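Why Does a Tree Have Rings?

By Nerys Gronow
8/17/21

When I was little, my neighbor cut down an old apple tree and let me sit on the stump. I ran my finger over the circles and asked what they were for. He said, "Those are its birthdays." I thought he was teasing me. He wasn't!

A tree can't grow fatter all over, the way you do when you grow out of your shoes. It only grows in one thin layer, just under the bark. That layer is called the cambium (say it like this: KAM-bee-um). Every year the cambium adds new wood on the outside of last year's wood, like pulling a new sweater on over the old one. So the oldest wood is right in the middle, and the youngest wood is next to the bark.

But why can we see the rings? In spring there is usually plenty of water, and the tree grows fast. It makes wood with big, roomy cells, and that wood looks pale. Later in the summer growing slows down, and the new cells are small and squashed together. That wood looks darker. One pale band plus one dark band makes one year – and in winter, in places that get cold, the tree takes a rest.

My friend Stavros Moschos has a slice of pine on his kitchen wall with 48 rings. Some are wide and some are so skinny you need a magnifying glass. A wide ring often means a good year, with lots of rain and sunshine. A skinny one can mean a dry year, or hungry caterpillars eating the leaves, or a bigger tree next door hogging all the light. There are 2 really thin ones side by side on his, and we like to argue over what went wrong. (I say caterpillars.)

Some trees have lived for more than 2,000 years. Imagine counting all those! Luckily, scientists don't have to chop a tree down to do it. They use a hollow drill to take out a piece of wood as thin as a pencil, with all the little stripes on it, and the tree goes on growing.

Now go and look at the wood in your own home. When a log is sawed into boards the long way, the rings turn into lines, and sometimes into wavy shapes like hills on a map. Where a branch once grew, you get a knot, and the lines bend around it like water going around a rock. If you can see the end of a board, look there too, for little curved pieces of the rings.

Color is worth a look as well. The wood in the middle of a trunk is called heartwood, and in many trees it's darker than the sapwood around it, which carries water up to the leaves. Different kinds of trees have their own colors too – maple is pale, cherry is reddish and walnut is a deep brown. People who make tables and chopping blocks often glue lots of narrow strips side by side, and then you can get several shades in one top.

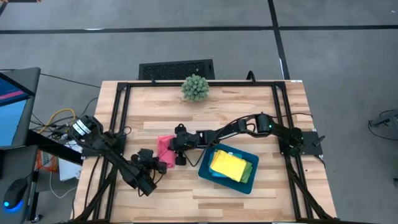
If you want to take a ring pattern home with you, put a sheet of paper over a stump and rub it gently with the side of a crayon. Peel the paper off the crayon first, and pick a dark color!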